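Netulow im März: Tag der offenen Tür in der Keramikmanufaktur Skarnier

Wer mit der Regionalbahn nach Netulow fährt, steigt an einem Bahnsteig ohne Dach aus und läuft dann zwei Kilometer an der Landstraße entlang. Einen Shuttle hatte die Manufaktur auf ihrem Aushang angekündigt, gefahren ist er bei meiner Ankunft um zehn jedenfalls nicht. Also zu Fuß, bei Nieselregen, mit einer Familie aus dem Nachbarort, die sich eine Töpferscheibe zum Ausprobieren erhoffte.

Die gab es. Eine einzige, und die Schlange davor reichte bis zum Hof.

Skarnier wirbt seit ein paar Jahren mit dem Wort »handgemacht«, und deswegen war ich hier. Die Führung übernahm Luuk Van Rooij, der die Produktion leitet und angenehm wenig Werbedeutsch spricht. Auf die Frage, was an einem Becher denn nun von Hand gemacht werde, antwortete er: »Der Henkel. Und das Verputzen der Nähte.« Der Rest ist Schlickerguss in Gipsformen. Dagegen ist nichts zu sagen, das Verfahren ist alt und verlangt Erfahrung. Nur stellt man sich unter dem Schild am Eingang etwas anderes vor, und auf den Fotos im Treppenhaus sind ausschließlich Hände an der Drehscheibe zu sehen.

In der Gießerei ist es warm und eng. 200 Formen stehen auf den Regalen, je Form kommt man laut Van Rooij auf zwei Abgüsse am Tag, danach muss der Gips trocknen. Interessant fand ich die Ausschusskiste: Haarrisse am Henkelansatz, kleine Blasen, verzogene Ränder. Wie hoch der Anteil ist, wollte er nicht sagen. »Zu hoch« war die ganze Auskunft.

Danach ging es zu den Glasuren. Hausfarbe ist ein dunkles Blau, die Serie heißt Ono und kostet im Werksverkauf kaum weniger als im Laden.

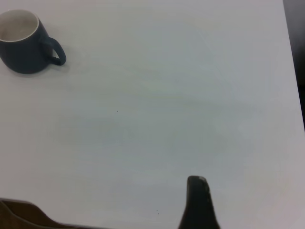
Foto: Redaktion

Das Weiß im Inneren ist eine eigene Glasur und wird zuerst eingegossen, das Blau kommt beim Tauchen dazu. Warum die Farbe von Brand zu Brand schwankt, erklärte Van Rooij mit der Lage im Ofen. Im Verkaufsraum nennt man das dann »lebendige Oberfläche«. Ich habe mehrere Becher nebeneinandergehalten und konnte beim besten Willen keinen Unterschied erkennen — vielleicht lag es am Licht.

Der Brennraum war leider nur durch die Tür zu besichtigen. Angeblich aus Sicherheitsgründen, obwohl der Ofen an diesem Tag gar nicht lief. Eine Tafel gibt das Fassungsvermögen mit »1.000 Teilen« an, ohne zu verraten, ob damit Espressotassen oder Suppenschüsseln gemeint sind.

Verpflegung gab es im Hof. Der Imbiss Đinh hatte einen Stand mit Nudelsuppe, kräftig gewürzt und ordentlich heiß, serviert allerdings in Pappschalen. Auf einem Keramikfest!

Lohnt sich der Weg? Für die Gießerei und für Van Rooijs trockene Antworten schon. Wer Töpfern sehen will, ist in einer kleinen Werkstatt besser aufgehoben, und wer auf Schnäppchen hofft, sollte vorher die Preise vergleichen. Der Eintritt ist frei, Parkplätze sind knapp. Auf dem Rückweg fuhr der Shuttle übrigens doch — vom Bahnhof zur Manufaktur, leer.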